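## 5. Working Rules for Hand-Held Gripper Sessions

This section covers recording with a pair of hand-held grippers at a tabletop station. It applies to soft goods: bags, towels, clothing and loose cloth. For rigid items, use Section 4. For powered arms, use the Cavitz cell manual and do not rely on anything written here.

Both operators and reviewers should read this section before their first session. Questions go to Valdir Camargo at the Lelemard site.

### 5.1 Before you start

1. Clear the table of anything not on the task card. Cups, phones and spare tools go on the shelf behind you.
2. Open and close each gripper fully, 5 times. The fingers should meet flat and open again without sticking.
3. Look at the pivots. If a bushing has worked its way out of an arm, tag the gripper and take another pair.
4. Wipe the finger pads with a dry, lint-free cloth. Do not use solvent.
5. Check that every screw on the linkage is seated. Hand-tighten only.
6. Remove rings, bracelets and lanyards. Roll sleeves above the wrist.
7. Start the Zomomora logger and wait for both grippers to show as connected.

**Note:** A gripper that drops off the logger twice in one session is treated as faulty, even if it reconnects by itself. Write its number on the fault sheet.

### 5.2 Handling cloth

Cloth doesn't hold its shape, so most bad recordings come from rushing the first grasp. Follow the order on the task card, and keep these rules in mind:

- Grasp a single layer where you can. If the card calls for a fold, take the fold and keep it.
- Hold with one gripper before you pull with the other. Pulling against nothing drags the item across the table and usually ends the take.
- Keep both grippers pointed at the work. Don't gesture with them or rest them on their fingers.
- Leave at least 40 mm between the two sets of fingers when they are moving toward each other.
- Never straighten the cloth with your bare hand during a take. If it needs your hand, stop and start over.

**Caution:** The linkage arms close faster than they look. Keep your free fingers on the grip and away from the pivots at all times.

**Caution:** Straps, handles and drawstrings can slip behind a finger block and catch in the arms. If this happens, stop moving both grippers, say "hold," and open the one that is caught. Do not tug. A hard pull bends the arm, and a bent arm throws off the width reading for every take that follows.

### 5.3 Bags and other items with handles

Bags get their own rules because they have an inside, an outside and at least one loop that can snag.

1. Place the bag as the card shows. "Crumpled" means dropped from hand height and left alone — not arranged to look crumpled.
2. Find the handle before you move either gripper.
3. Take the handle or the top edge with the first gripper and lift until the fabric clears the surface at that point.
4. Bring in the second gripper from the side. Close it on the body of the bag, clear of the handle.
5. Spread the two grippers apart slowly. A quick pull blurs the recording and makes the grasp hard to label.

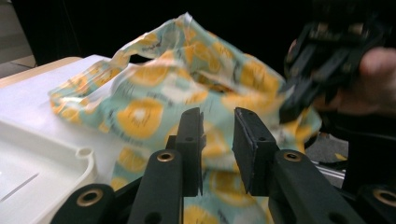 6. Pause for one second at full spread, then lower the bag and release the second gripper first.
7. Return to the start position before you end the take.

If the bag has a lining, a zipper or anything in it, it is the wrong item. Put it back and check the card.

### 5.4 Keeping or rejecting a take

Mark a take as rejected if a bare hand touched the item, if a gripper lost connection, or if the item left the work area. A dropped grasp is not a reason to reject. Finish the task if you can and add the tag `regrasp`.

Don't delete anything from the station. Reviewers at Vigfúsdóttir need the rejected takes as well, and they make the final decision on all of them.

After 7 rejected takes in a row, stop and repeat the checks in 5.1. If the cause still isn't clear, swap the grippers and note the change in the log.

### 5.5 Ending the session

1. Stop the logger and wait for the upload bar to clear.
2. Open both grippers and pull any threads from the pads and pivots.
3. Hang the grippers on their hooks with the fingers down.
4. Fold the items and return them to the bin listed on the card.
5. Sign the session sheet with your start and end times.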